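4.2 What people do at the bottom of the wall

I went into this part of the study thinking about floors. I had my interview sheet, I had my neat little categories (sweep, mop, scrub, rinse), and I figured the joint between the floor and the wall would get a line in a table somewhere. Then I started reading the household diaries, and people would not stop writing about it! Lizeth Espinoza, who coded the diaries alongside me, made a joke code for it in the first week, called "the edge," and by the end of the second week it was one of our busiest codes and we had to split it up.

So what is the edge? In the bathrooms we studied it's the line where the floor tiles meet the skirting, plus whatever strip of floor you can't reach properly with a mop. Grout there goes dark long before the grout out in the open floor does, or at least that's what our diary keepers told us over and over. One woman in the Asby group wrote that she could have guests walk across a floor she hadn't scrubbed for a month and feel fine, but that a dark line along the wall made the whole room feel dirty to her. I've thought about that entry a lot. She had mopped that morning.

The tools matter here more than I expected. Mop heads ride up against the skirting and leave a gap, and several people described pushing dirty water into the joint and then being annoyed with themselves. What they reached for was a brush with a handle, used lengthwise along the wall, and a spray bottle in the other hand. The two-handed setup came up in all 3 of our field areas, and it has a rhythm to it – spray a short stretch, scrub it, shuffle along, spray again. Figure 6 shows the posture, with the brush face-down near the base of the wall and the bottle held low beside it.

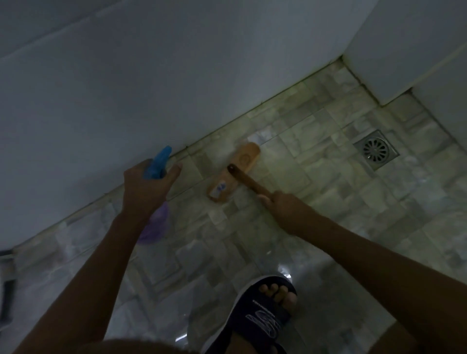 Figure 6. Scrubbing near the wall joint, with spray bottle and long-handled brush. The grout along the skirting is darker and grimier in places.

The other thing about working with both hands full is that you have nothing left to lean on. Sânziana Olteanu brought this up after her home visits, and once she'd said it I couldn't unsee it in my own notes. People crouched, or bent from the waist, or did a kind of half squat that they'd hold for as long as their knees put up with it. Some did one wall and left the others for another day. A retired man in the Tetetti group told her he did "one wall per song" and that he picked short songs on purpose (he played her one, and she says it was very short indeed).

Footwear turned into its own little argument. Slides and other open sandals were the usual choice, and people were quite firm about it. Socks get soaked, sneakers track grit back in, and bare feet on tile with cleaner on it made a lot of our participants nervous. But open sandals also mean you feel every splash, and two of the younger diary keepers said they knew a product was too strong when their toes told them so. We didn't ask about gloves in the first round of interviews, which I regret. Qiuyue Li added the question for the September visits, so anything we say about gloves in this paper comes from that round alone.

Then there's the drain. I had assumed that a floor drain would make edge work easier, and for rinsing it does. People with one were happy to throw water around – a bucket, a shower hose, whatever was close – where people without one tended to wipe with a rag and wring it out. The catch is that the water only goes where the floor sends it. In older bathrooms the slope was often uneven, and participants described a puddle that sat along the wall and had to be chased over to the grate with the brush. A few of them blamed that puddle for the dark grout in the first place. We can't test that with diaries, and I don't want to pretend we can, but it's a sensible guess and I'd love for somebody with a moisture meter to follow it up.

One last point, on how people decided they were done. Hardly anyone used the look of the grout as the only test. They went by smell, by how the brush felt as it moved, and quite often by being tired. "It's never white again," one diary keeper in the Qin group wrote, "so I stop when it's a color I can live with." Ketsara Sitthichai and I went back and forth over whether to code that entry as giving up or as finishing. We coded it as finishing, and the entries like it are taken up again in 4.3.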